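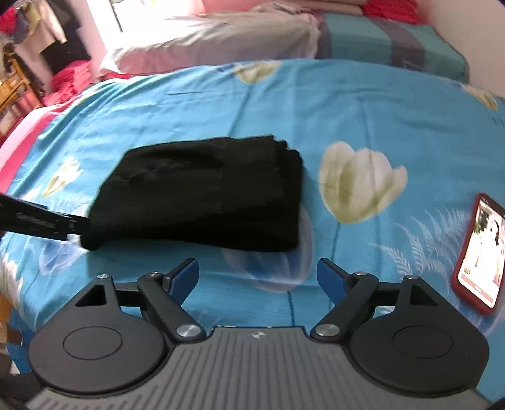

覃若琳

2026年3月29日

Trundo 河谷浅层地下水硝酸盐监测项目进展报告(3月)

一、本期工作范围

按照任务书要求,本期工作包括监测井复测、枯水期水样采集与分析、历史数据整编,以及模型边界条件的初步校核。除下游段补充钻孔顺延外,其余各项均按计划推进。经费支出与预算科目一致,未发生科目间调剂。

二、野外工作

枯水期采样已完成,共取得水样280份,覆盖河谷上、中、下游全部在用监测井及沿岸泉点。采样前逐井抽水洗井,待电导率和水温读数稳定后取样。每口井同步记录静水位、溶解氧、氧化还原电位和 pH 值。水样现场过滤,冷藏后当日送至 Yoshida 站实验室。

上游段井口高程已重新联测。复测结果与建井资料基本吻合,个别井因井台沉降存在偏差,已在台账中更正,相应的历史水位序列同步修订,原始值予以保留。

下游段原定的补充钻孔未能开工。拟定孔位位于灌渠管理范围内,进场许可仍在办理。若下月中旬前取得许可,可在春灌开始前完成成井;否则建议推迟至秋后施工,避免渠道渗漏干扰初始水位观测。

三、室内分析

硝酸盐、亚硝酸盐、氨氮及主要阴阳离子的测定已全部完成,离子平衡误差超限的样品已安排重测。氮氧同位素样品委托 Allel 公司测试,目前收到首批100份样品的结果,其余预计下月返回。

从已有数据看,中游蔬菜种植区硝酸盐浓度明显高于上游林地,且与井深呈负相关。同位素数据点主要落在粪肥与土壤有机氮的重叠区间,单凭现有结果难以区分两类来源。下一步拟结合氯离子与硝酸根的比值作进一步判别。下游段部分井中硝酸盐浓度偏低,溶解氧同步下降,初步判断存在反硝化作用,有待同位素富集关系验证。

四、数据整编与模型

历史监测记录已录入 Okier 数据库。纸质记录中存在单位混用问题,早期报表以硝酸根计,后期改以氮计,报表本身未作说明。本期已逐表核对并统一换算为以氮计,无法确认单位的记录单独标注,不参与趋势分析。

地下水流模型采用500米网格,完成稳定流试算。模拟水位在上游和中游与实测值符合较好,下游近河段偏高,可能与河床渗透系数取值有关。该参数目前引用邻近流域的经验值,计划通过河床渗流仪实测加以修正。网格是否需要在种植区局部加密,待敏感性分析完成后确定。

五、存在的问题

1. 下游段钻孔许可周期超出预期,影响监测网完整性。

2. 自记水位计有3台数据中断,初步检查为电池仓密封老化,已更换备件并恢复记录。中断时段不作插补。

3. 种植区施肥量资料仍以乡镇汇总数为主,空间分辨率不能满足溶质运移模型的输入要求,需开展入户调查。调查表已拟定初稿,随本报告附送,请予审阅。

六、下一阶段安排

完成剩余同位素数据的接收与质量审查;开展河床渗透系数现场测定;启动施肥情况入户调查;完成稳定流模型参数率定,并着手建立非稳定流模型。丰水期采样的井位和指标与本期保持一致,以便对比。

需资助方答复的事项有两项:一是下游段钻孔工期调整是否同意,二是入户调查费用能否在现有差旅科目中列支。

相关文档
Trundo 河谷监测井台账(修订稿)
枯水期采样作业规程
Okier 数据库字段说明
Yoshida 站实验室质量控制记录

联系我们 | 版权所有 Trundo 河谷地下水项目办公室 | 返回顶部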